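How many sweater-folding demos is enough for a school robotics club project?

Asked by mostska_jen

Hi all, first time posting, so be gentle! I help out with the robotics club at our middle school (we're a small one, eleven kids) and this year they voted to do clothes folding for the December showcase in Dallbridge. The kids fold at home with the hand-held grippers, we pool everything, and then the older ones train a model on it for the arm at school. So far we have 782 recordings and 173 of them are sweaters. T-shirts are coming along great. Sweaters are a mess. The arm goes for the hem, closes on nothing half the time, or grabs the sweater and whatever is underneath and drags the lot sideways. Do we just need more, or are we doing something wrong? I've put two stills at the bottom of my post so you can see how the kids have it laid out.

Tuncay Taşdemir

More data. Our club had the same trouble and it went away when we had enough.

Florian Koller

I'd hold off on more of the same for a minute! I ran the folding project at Witarbridge for two years and we got up to 572 towels before anybody looked at what was in them (me included, and I was supposed to be the coach). Nearly all of them started from the same corner, so the arm only ever knew that corner.

Couple of things from your stills. The sweater is on a fleece blanket, and soft on soft is hard. The fingers sink in before they get hold of anything, and then you've got hem and blanket together. I'd have the kids do a batch of 100 on a bare table first, get that working, and then go back to the bed. Keep the bed ones though, don't throw them out. Also have them start with the sleeves every which way. And please have one kid go through and toss the ones where the hem slips out, it's a boring job but ours got a lot better after that.

We used the Thaler worksheet for keeping track of who did which garment. Any spreadsheet would do the same.

mostska_jen

Oh the corner thing is SO us, they all start at the bottom hem. Table batch starts this week, I'll report back. Stills again, since somebody said they wouldn't load: 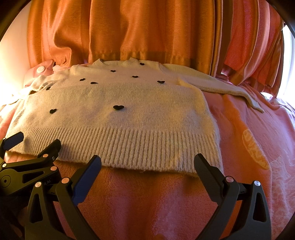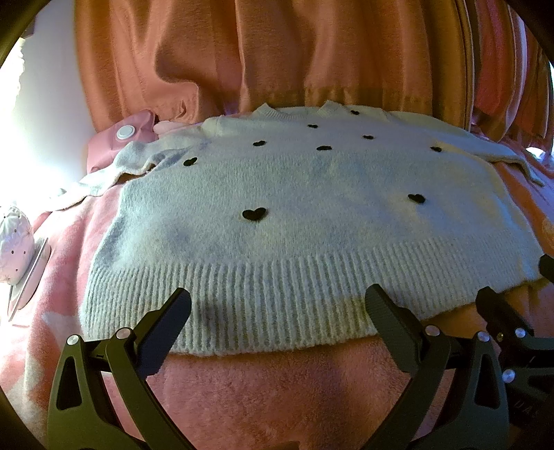

The heart sweater laid out on the pink blanket, grippers down at the hem in both.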